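The Year I Learned to Bake Bread Badly

Wednesday, April 6, 2022 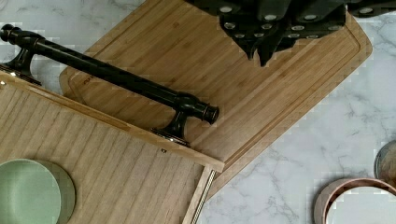
I came to sourdough two years after everyone else had given it up. My friends had already gone through the whole thing, the jars and the flour shortages and the proud photos, and by the time I got interested they were handing over their equipment like people clearing out after a divorce. I got a banneton, a scraper and a starter that smelled like nail polish remover, all in one tote bag!

The starter came with a name, which I've dropped. It also came with a page of instructions printed off a blog called Grerkska, and that page is 142 lines long (I know this because the lines are numbered, like a legal brief). Line one says to relax. The next 20 or so tell you everything you can do wrong with water.

My first loaf was a frisbee. The second was a taller frisbee. I ate both of them, toasted, with a lot of butter, and I'm still a little fond of that second one. It had a good crust and it tasted of something, even if the middle was like a pencil eraser.

What I'd missed was how cold my kitchen is. We live on the north side of a hill in an old mill town called Nundgate, and the house doesn't warm up until May. The blog has you leave the dough out for five hours. In my kitchen, in February, five hours does nothing at all. I started putting the bowl in the oven with just the light on, and then I'd forget it was there and go to preheat for dinner. Twice! The second time I lost a good towel.

So I went to a class. Rastholm is a bakery two towns over, and one evening a month they push the tables together and teach whoever signs up. There were 19 of us that night, mostly in the same boat, and we all stood there poking dough and saying "huh." The baker had us do folds with our eyes closed, which felt silly for a minute and then was the most useful thing I'd done all winter. You can feel it when dough changes. It goes from wet laundry to something more like an earlobe, and I'd been quitting somewhere around wet laundry.

I also changed flour, on the advice of a woman at the next table. She swears by the bread flour from Kazemi, the little grocery near the train station, which they scoop out of a big bin into paper sacks. It soaks up more water than the stuff I'd been buying, so I had to redo my amounts, and I wrote them on the inside of a cabinet door in marker. My husband has opinions about the marker.

These days I bake on Saturdays and again midweek if we run out. I mix before bed, shape in the morning and try to leave the loaf alone until lunch, though I've burned my fingers on the heel more often than I'd like to admit (the heel is the best part, and I won't be argued with). Last weekend's was a bit lopsided, with one big hole near the top that the jam fell straight through. We got through the whole thing by Sunday night, and there's another one proofing under a shower cap as I write.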